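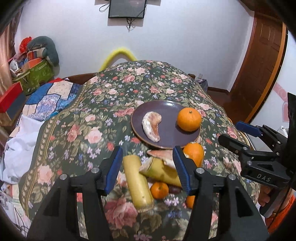 那年四月，公司把两种夹指寄到我住的地方，让我在家里比一比。一种是Grudix的，夹指偏软，合上以后会顺着东西的形状弯一点；另一种是Bostow的，硬，直来直去，力气大。箱子里还有一张表，要求每种夹指做够600次，抓什么由我定，抓的地方不能是实验台。

我租的房子在Jekville，厨房和别人合用，能铺开东西的地方只有床。我母亲那阵子来陪我住，她睡床，我睡客厅的折叠床。白天她把被子铺平，我就在上面干活。

第一天抓的是袜子和药盒，都不难。第二天开始抓水果。母亲从市场买了橘子、香蕉和葡萄，她以为是买来吃的，看见我拿夹子去夹，站在门口没说话，过了一会儿问，夹过的还能不能吃。

我说能。

“那你夹完给我。”

硬夹指夹整个的橘子很稳，夹剥了一半的就不行，手上稍微多用一点劲，汁就出来了。软夹指不伤橘子，可是拿香蕉皮没有办法，皮在两指中间打滑，提到一半掉下去。我在表上写“滑落”，写了一页，后来只写一个“滑”字。

葡萄最麻烦。被面是软的，夹指往下一压，葡萄就陷进去，滚到褶子里。在实验台上不会有这种事。我给Lazaridis那边的项目负责人打电话，问陷进褶子里算不算失败。他想了想，说算，但要另外记一栏。

“另外记一栏叫什么？”

“你定吧。”

我定的名字叫“布面”。到第三天，布面那一栏比滑落那一栏还长。

母亲看了两天，说要试试。我教她怎么握，拇指放在哪里，什么时候松。她以前在食堂择菜，手很快，接过去先夹葡萄，一下就夹起来了。我问她怎么夹的，她说不要从上面按，要从旁边抄过去，先让一根指头贴着布，另一根再靠过来。

我照着做，还是压进去了。她又做了一遍，葡萄又起来了。

我让她接着做，我来记。她坐在床边做了一个下午，中间起来喝过两次水。两种夹指她都用，用完跟我说，硬的那把像食堂的夹子，用惯了就好；软的那把使不上劲，心里没底。我问她喜欢哪一把，她说硬的。可是表上的数字，她用软的那把成功得更多。我给她看，她把眼镜戴上，看了半天，说那是软的那把运气好。

晚上我把表录进电脑。按规定，操作的人要写名字，换了人要分开填。我给她单开了一页，操作人那一格空着，备注里写“非培训人员”。写完觉得不合适，又删掉，改成“操作人二”。

后来几天我们轮着来。她早上做，说早上手稳；我晚上做。做过的橘子放进碗里，她挑破了皮的先吃，好的留给我。香蕉放不住，她拿去和面，蒸了一锅发糕，邻居也分到了。邻居问她最近在忙什么，她说在帮孩子试夹子。

做到最后，软的那把是600次，硬的那把是683次。多出来的是她做的，她没看表，我也没叫她停。项目负责人问怎么两边对不上，我说多做了一些。他说那就都交上来，多的他们自己截。

报告我写了2页。前面是数字，后面是几条建议。我写了软夹指抓剥开的水果损伤少，硬夹指抓果皮可靠，两种在软面上取小件都不好，建议把指尖做薄，能贴着布面插进去。关于从旁边抄过去的办法，我单独写了一段，写得很细，先贴哪一指，后靠哪一指，大概什么角度。那一段改了好几遍，怎么写都不像她做的样子。

报告交上去以后，过了16天，对方回信，说决定用软的，指尖会改。信里还问，那一段操作方法是从哪份资料里来的，他们想引用。

我拿着手机去问母亲。她正在收拾行李，第二天要坐早班车回去。我把信念给她听，她问引用是什么意思。我说就是别人要用你的办法，得写明是谁的。

她把一件毛衣叠好，放进包里，又拿出来重新叠。

“食堂里都是这么夹的。”她说，“你就写食堂。”

我回信的时候写了她的名字，后面加了括号，括号里写的是食堂。

寄回去那天，我把两种夹指擦干净，装进原来的箱子。软的那把指缝里有一点橘子的白筋，用牙签才挑出来。床空出来了，我搬回去睡。夜里翻身，胳膊底下硌着一个东西，摸出来是一颗葡萄，已经干了。

我开灯看了看，把它放在床头，第二天才扔。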